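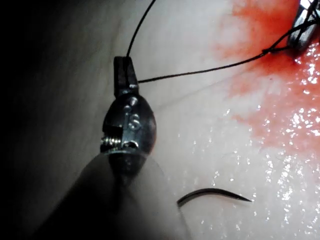
4.3 Stipend timing and the decision to stay in training

In the previous section we compared the programs by what they teach. In this section we look at a more ordinary matter, namely when and how the young people receive their stipend, and what this does to their attendance. The literature on youth charity programs speaks much of the size of support and little of its calendar. During our interviews the calendar came up again and again, also when we did not ask for it.

The material comes from the Jomari program, which offers free vocational courses to young people who left school early. Jomari works in two towns, Xolalpa and Zonalham, with the same course plan and the same rules of admission. The courses are in tailoring, welding, baking and office work. A trainee must be at least 14 years old at entry, and those under the legal working age follow only the school part in the first year. Of all trainees who began the courses in the period of study, 124 agreed to take part in our research. With 92 of them we could hold both the first interview, in the opening weeks, and the second one at the end of the course. The others had moved, or had changed the telephone number, or did not wish to talk a second time. We come back to this loss below.

Both towns pay the same total stipend. The difference is in the rhythm. In Xolalpa the money is given every week, in small cash amounts, at the office of the program. In Zonalham it is given once a month by mobile transfer. This difference was not planned by anybody as an experiment. The Zonalham office took the monthly transfer from its former partner, the Grindik foundation, and kept it when that partnership ended. The reader should therefore not treat the two towns as two arms of a trial. They differ also in the price of transport and in the kind of work which can be found nearby, as described in Section 3 (see Figure 2 there for the course calendar).

The first finding concerns absence. In Zonalham the absence was low in the week after the transfer and rose toward the end of the month. In Xolalpa we found no such wave. When we asked the Zonalham trainees for the reason, most of them spoke of the bus fare. A trainee in the baking course explained that she puts the fare aside on the day of the transfer, but the household borrows from it, and the last week she must walk or stay at home. "My mother gives it back always," she said, "but she gives it back when the next money comes." Another trainee, in welding, took day work at the market in the last week of each month. He did not see this as leaving the course. For the attendance register, however, it was the same thing, and after three such months he received a warning letter.

It would be easy to conclude from this that weekly payment is better. The interviews from Xolalpa make us more careful. The weekly cash was convenient for fares and food, but several trainees said it was too small to do anything with. One young man wished to buy his own set of hand tools before the end of the course, so that he could take small orders. He asked the office to hold his stipend for some weeks and to pay it together. The office refused, as the rules did not allow it, and he found a neighbor who kept the money for him. Similar arrangements, with an aunt or a shopkeeper, were mentioned by trainees in all four courses. In Zonalham on the other hand the monthly sum was used for school fees of younger brothers and sisters, for rent, and in one case for the repair of a sewing machine which then brought in a modest income.

The second finding concerns the place of payment. The weekly cash in Xolalpa obliges the trainee to come to the office and to stand in line. The staff considered this as a burden on the trainees and wanted to end it. The trainees themselves were divided. Some disliked to be seen in the line, especially the older ones, who felt that people passing on the street would take them for beggars. Others told us that the line was the only moment when they met somebody from the office without having a problem to report. Ese Isah, who coordinates the Xolalpa office, remembered that she heard of two planned withdrawals in this way, in conversation at the desk, and could speak to the families in time. With a mobile transfer this kind of contact does not exist, unless it is built in some other way.

In Zonalham the office has tried to build it. Since August a mentor calls each trainee in the third week of the month, when the absence begins to rise. Benedek Kun, the mentor responsible for the welding and baking groups, keeps a small transport fund from which he can give the fare directly. The fund held 4,000 in local currency at the start and it is refilled from the general budget. It is too early to say what the effect on absence will be. In the interviews the trainees knew of the fund, but not all of them knew that they may ask for it before they miss a class and not only after.

There are limits to what we can say here. The trainees whom we could not reach for the second interview are probably those with less stable living conditions, and for them the timing of the stipend may matter more than for the ones we met. The registers of the two offices are also not kept in the same manner. Xolalpa marks half days and Zonalham does not, so that a trainee who leaves at noon for work is absent in one town and present in the other. We corrected for this where the teacher's own notebook was available – for tailoring and office work it was complete, for baking only in part – and in the welding course we had to accept the register as it was.

We also do not know how the money was shared inside the household, except from what the trainees chose to tell us. The mother or the grandmother was present at a number of the first interviews, which took place at home. In the second interviews, held at the training center, the answers about borrowing were longer and sometimes different from the first ones. Where the two disagreed we used the second, and we marked the case. The question of who decides over the stipend, the trainee or the family, is taken up in Section 4.4 together with the material on younger siblings.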